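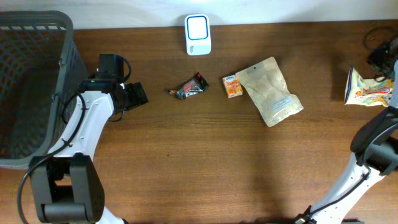
Sorting a table before wiping it should take one container and one pass, according to Renu Bajpai, and most households use neither. Her comment was among those received during the preparation of the revised Wendham table-clearing guide, which Hostico releases this month for shared kitchens, break rooms and rented apartments.

The guide replaces the earlier single-page sheet. It covers wooden tables used for both eating and general work, where snack packaging, small boxes, pouches and portable devices tend to collect on the same surface. The document number is 3963 and should be quoted in orders and correspondence.

Two changes have been made to the procedure. Small devices are now removed first and placed on a shelf or in a drawer, never in the basket. Packaging is then checked by hand before it is moved. A crumpled bag may still hold food, and crumbs emptied over the table add a second wipe to the job.

The basket stands on the table at one end, close to the wall, and stays there until the surface is clear. Hostico recommends a rigid plastic basket with a solid rim and perforated sides. Perforated baskets are easy to rinse – but they let fine crumbs through, so open snack bags should be folded over at the top before they go in. Pouches with food left in them go back to the cupboard. Boxes are opened, checked and flattened.

"The old sheet told people to clear the table and left it at that," said Idalina Mendes, who edited the guide. "We had questions every week on what goes in the basket and what stays out of it. The new text gives an order of work."

Wiping follows the grain of the wood, from the far edge toward the near edge. The cloth should be damp, with no standing water left on the surface. A dry cloth is used directly afterward. Oil and wax treatments are outside the scope of the guide, as are glass and stone tabletops.

The guide runs to 4 pages and includes a wall card for kitchens with several users. The card lists the steps in short form and leaves a blank line for the place where devices are kept. Wilson Castaño prepared the layout. A Spanish edition is in preparation – no release date has been set.

Printed copies are available from the Hostico office in Fimstead, Tuesday mornings only. Sites holding the earlier sheet may exchange it at no charge. Questions on content should be addressed to Kiran Malhotra, and bulk orders to Bimla Upadhyay.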